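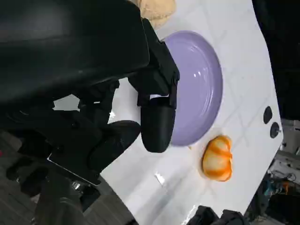 1/ OK so the nurses' vote at Camargo came in and I've been glued to my phone since lunch. 263 in favor of walking out, 27 against. I knew people were mad but wow.

2/ For anyone outside Dollirton: Camargo is our only hospital with an ER. Mernus bought it and the first thing they did was switch the night shifts to on-call. You find out at 6 p.m. if you're working. Try getting a sitter with that!

3/ I did 11 years on the desk at the Clerkaditz clinic before it closed, so yes, I'm biased. We got the same letter they're getting now - same wording, even the same typo in "scheduling."
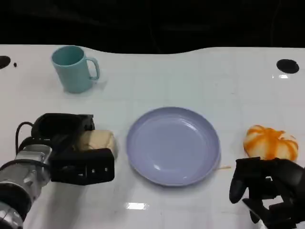

4/ People keep asking if the ER will shut. No. The union says emergency and maternity stay staffed the whole time. It's the planned stuff that moves, so if you've got a knee or a scope booked in July, call them and ask.

5/ What they want: 30 days' notice of shift changes. Mernus offered two. I mean, my dentist gives me more than that (and he's terrible).

6/ Talks are back on tomorrow at 9. I'll post when I hear something - please don't DM me for medical advice, I answered phones lol 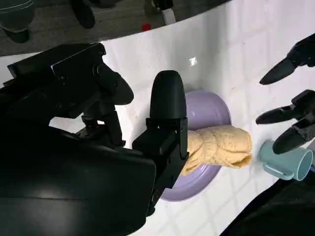

Rolled tortilla

7/ Oh and if you're driving over to the picket, the lot on the east side is 60 minutes max and they do ticket.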